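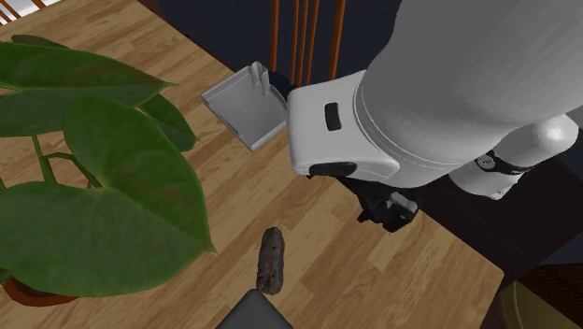 Heart-shaped leaves over a light wooden table

Keeping your work papers in order at home: tips for nurses, therapists and locum doctors

Most of us who work in clinics and hospitals keep the important papers at home. The registration certificate is in one drawer, the vaccination record is in another, and the proof of the last resuscitation course is perhaps still in the bag you took to the course. Then a new employer asks for everything before the end of the week.

I have worked as a physiotherapist in Idcombe and later in Brenance, and each time I changed the place of work I had to show the same papers again. The following tips come from me and from colleagues who kindly sent me theirs. They are about the home side only. What your hospital needs exactly, you must ask your hospital.

Choose one place

It does not matter so much if it is a shelf, a box or a kitchen drawer, but it must be one place. I use a flat box with a lid that closes well. It stands on the bookshelf in the hall, away from the radiator and the bathroom door. Before, I had my papers under the sink together with the instruction books of the washing machine, and a small leak made two certificates wavy and brown. One of them I could replace only after long letters.

Do not keep originals in the car. Kaan Oral kept his there for a whole winter, and the ink of one stamp moved to the next page.

Clear sleeves, but the right ones

Buy sleeves that say they are safe for documents. The very cheap ones can stick to the print, above all if the paper came from a laser printer. Put one paper in each sleeve. If you put several behind each other, you will forget the ones in the middle.

Do not laminate originals. I know it looks clean and strong, but some offices refuse a laminated certificate, and you cannot undo it. Laminate a copy if you wish to hang it on the wall.

Also please no staples. A paper clip made of plastic does not rust. A metal one does, and the rust mark stays.

Sort by the date it ends

For years I sorted by kind: courses together, health papers together, contracts together. It was tidy and it was not useful. Now the paper that expires first is in the front, and the papers that never expire (diploma, birth certificate, change of name) are at the back behind a coloured card.

On each sleeve I put a small label with the month of expiry, written in pencil. When the paper is renewed I rub out the month and write the new one. Pencil on a paper label stays readable for a long time. Pencil directly on the plastic does not, so do not try it.

The sheet on top

On top of the box lies one sheet with all the papers listed, the reference numbers, the month of expiry and the name of the office that gives the paper. When a form asks for a registration number I copy it from the sheet and do not open the sleeves at all.

Huguette Fraser, who was my team leader in Brenance, adds one more column: how long the renewal took last time. I found this very clever and I have it now too. A paper that took many weeks last time will probably not come faster this time.

Scanning at the kitchen table

You do not need a scanner. A telephone is enough if you prepare a little.

Work in daylight, near the window but not in direct sun. Switch off the lamp over the table, otherwise you have a yellow shine in the middle of the page.

Put a dark tablecloth or a dark piece of card under the paper. The telephone then finds the edges better.

Take the paper out of the sleeve. The plastic reflects, even when you do not notice it on the small screen.

Scan the back side as well when there is a stamp or a signature on it. Many people forget this and must send everything again.

Give the file a name which a stranger can understand: your surname, then the kind of paper, then the year. "Scan new final" is not a good name, and I say it as somebody who had many of them.

Aaliyah Ross asks if it is better to make one big file or many small ones. I keep small ones and join them only when an office wants it so. My complete file has become over 96 pages, and some upload pages do not accept such a big thing.

The ten-minute evening

I wrote 10 minutes in my calendar on the first evening of each month. I make tea, open the box, look at the front sleeve and the next ones behind it, and compare with the sheet. In most months there is nothing to do and I drink the tea. If something ends within the next season, I write the email the same evening -- not tomorrow.

Course papers that came during the month wait in an envelope in the lid of the box. On this evening they go in their sleeve and are scanned.

Throwing away

Old versions can go, but slowly. I keep the expired certificate for 2 years behind the new one, in the same sleeve, back to back. Some employers want to see that there was no gap. Ask before you throw away anything about vaccinations or blood tests, as these can be hard to get again when a practice has closed.

Papers with your number or your date of birth should not go whole in the recycling. If you have no shredder, put them in a bucket with warm water for a night and mix them to a pulp in the morning. Wear gloves, the ink colours the fingers.

References and letters

A reference letter is easily lost as it has no expiry date and no stamp. Put it with the contract of the same job. Write on the label the telephone number of the person who signed, and check once a year if this person still works there. Pieter Cuypers sends his old chiefs a card in December, partly to be polite and partly to see if the card comes back.

If you travel for work

Take copies, never the originals, unless it is asked in writing. A thin zip folder in the hand luggage is enough. When I went for a summer to Endale I also left a set of copies with my sister, and one evening she could read me a number by telephone.

Next time I will write about uniforms: how to take marker pen out of a white pocket, and what to do with name badges that make holes in the fabric.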